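Kondine Table Services
HOME ABOUT US OUR SITES WORK WITH US CONTACT

WORK WITH US > Open calls

Table setters and plate handlers wanted — Gilchrist Street site, starting November

Paid, part time, no experience needed. Read the whole thing before you apply please, most of the emails we get ask stuff that is already on this page.

What it is

We set up and clear tables for canteens, training kitchens and function rooms. Before a new layout goes out to a client we try it at Gilchrist Street first. Real tables, real plates. Somebody has to put the plates down, pick them up, move them over, put them back, and write down how it went. That somebody is who we're looking for.

The current job is for the Florkivton canteen. They're switching to stainless steel plates and they want a setting plan that a new person can follow on the first morning without being shown. We have a first draft of the plan. It needs a lot of goes by people who have never seen it.

We need 12 people for this round. We may take a few more in the spring, no promises.

What you'd be doing

— Setting plates to a plan, one table at a time
— Moving plates from a marked start point to a marked finish point
— Clearing, stacking, wiping down, setting again
— Filling in the log sheet after every round (short, tick boxes mostly, one line for comments)
— Telling us when a step in the plan makes no sense. We mean it, this is the most useful part
— Washing plates at the end of shift, drying them, putting them back on the rack by size

It's repetitive. Same plate, same table, same move, lots of times. Some people find it calming and some people are climbing the walls by the first break. Think about which one you are.

Hours

Shifts are 3 hours. Morning shift starts 8:30 am, afternoon shift starts 1:15 pm. You can do one or the other but not both in a day. One break in the middle, paid.

You'd be on your feet for most of it. There are stools for the log sheets. If you need to work seated tell us when you apply and we'll put you on the low table, it's the same work.

Pay

Flat rate of $25 an hour, training included. Paid every second week by bank transfer. Bus fare is refunded if you keep the ticket. We don't refund parking, the street in front is free after the second hydrant.

If you do every shift you signed up for there is a completion payment at the end of the round. Amount is in the agreement, ask to see it before you sign.

Who we want

Anyone over eighteen. Really. Kitchen people are welcome but so is anybody else, and for this round we'd like more than half the group to have never worked in a canteen. If you know the old Florkivton layout from working there, please say so, you'd go in a separate group.

You should be able to:

— Lift a stack of plates from waist height and carry it across a room
— Read a one page plan in English and follow it
— Stick to the plan even when you can think of a faster way (write the faster way in the comments!)
— Turn up on time. Shifts are small and if you're late the whole table waits

Nice to have but not required: neat handwriting. Reading some Chinese. A good part of our label stock is printed in Chinese, you get the translations on the sheet, so you don't need it, but it speeds up the first day.

Left handed people — please apply, we're short. The draft was tested almost entirely by right handers and it shows.

The room

Ground floor, step free from the yard side. The try-out tables are smooth topped so they wipe down easy. Good light. It gets chilly by the door in November so bring a layer you don't mind getting splashed. Lockers have keys, sign for yours at the desk. Kettle and microwave in the break room, fridge is shared with the office upstairs so put your name on things.

We supply aprons and gloves. Flat closed shoes are on you. No rings or bracelets at the tables, they scratch the plates and then we can't tell which marks were there before.

Labels and start points

Every move in the plan begins at a start point, marked on the table with a small paper label. You don't move the label. If a label has shifted or got damp, stop and tell the table lead, don't fix it yourself. Sounds fussy but if the start point drifts the log sheets from that table are no good to us. Finish points come in the plan, as a distance from the edge.
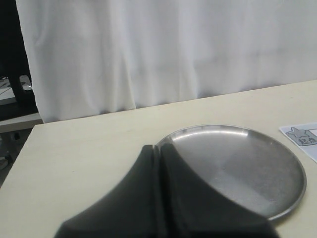
Steel plate on the tabletop, with the 起点 ("starting point") label off to its right.

You'll get a short training on the labels at your first shift. Takes less time than the paperwork.

Plates

Stainless, round, thin rim. They show every fingerprint and they slide more than you'd expect on a table that's just been wiped, so dry the surface before you set. The plan says this too but people skip that line. Chipped or bent plates go in the gray crate under the sink, not back on the rack.

The log for this round will run to 800 moves across the whole group. You will not be doing them all yourself.

What we don't do

No serving, no food prep, no contact with canteen customers. We don't place people in jobs with the client after. Some have applied to Florkivton on there own and that's fine, we'll confirm your dates if they ask, but we don't have any say in it.

How to apply

Fill in the form at the desk or the one on the Contact page. We need:

— Name and a phone number that you pick up
— Morning or afternoon, first choice and second choice
— Left or right handed
— Any canteen or kitchen work, yes or no, and where
— Anything we should know about lifting, standing or skin allergies (dish soap, glove powder)

No resume. No cover letter. Please don't send photos.

If you came through the Alter job board put "Alter" in the comments box so we can tell them the listing works.

We call people back in the order the forms come in. If you haven't heard by the end of the month, the round is full and you're on the list for spring unless you tell us to take you off.

First visit

Come to the yard gate, not the street door, the street door belongs to the offices. Ring and wait, it can take a minute. Bring ID and your bank details. You'll read the agreement, get a locker, get shown the tables and do one practice round which is paid like any other. After that you can still say no and we'll pay you for the time you were in.

Questions

Desk is open 9 am to 4 pm. Calling is quicker then email this month, inbox is a mess.

Can I bring a friend? They can apply, same form. We usually put freinds on different tables.

Can I swap shifts? Once, with notice the day before by noon.

Do I need a food hygiene card? No. Nothing gets eaten off these plates.

Is there a waiting list for Gilchrist Street tours? There are no tours.

Back to Open calls Print this page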